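Notes, break-table talk, 17 Jul 2018
(15 min max, leave time for questions, Tuấn has the clicker)

**Open**
- Hi, thanks, Clumach for the room
- Who here has skipped the afternoon break because the food table was sad? Hands up. Wait for it
- We ran the refreshments at Losska last year. Budget 3120 for the whole run, sounds like a lot, isnt

**What went wrong in February**
- Big trays, everything piled up, people stood and stared
- Line went out the door. 50 people, one pair of tongs
- Lots left over, mostly the plain ones
- Khải's fix: small plates, mixed flavors, refill often. Tell the tongs story here if theyre laughing, skip if not

Next slide. Pause, let them look, they'll all pick one in their head.

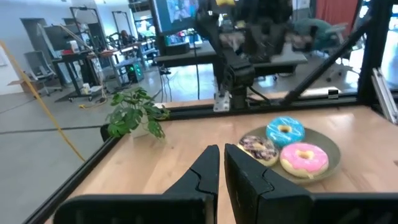

*Slide 2: donut plate, blue, pink and chocolatey purple. Plant at the back.*

**Points off the slide**
- Color first. People grab by color, flavor after. Ask the front row which one, blue usually wins
- All different on one plate. No stack, you see each topping, the white drizzle reads from across a room
- Plate: grayish green, dull on purpose. Bright plate fights the frosting
- Pale wood does half the work. No tablecloth!! (Stulutside will disagree, fine, they sell tablecloths)
- Something green on the table. Potted, big leaves, keep it to the back so no one leans thru it for a donut

**Refills**
- One person, 2 checks per break, start and middle
- Swap the whole plate, dont top up. Crumbs look bad
- Triệu bakery delivers mornings only, so order the day before. SAY THIS TWICE, someone always asks

**Allergies**
- Card next to every plate, big print
- Nuts go on a seperate table, no exceptions

**If time**
- Coffee placement, other end from the food
- Khải takes the cost questions, he has the sheet

Sign-up list is by the door. Thank Tuấn. Break is at the half hour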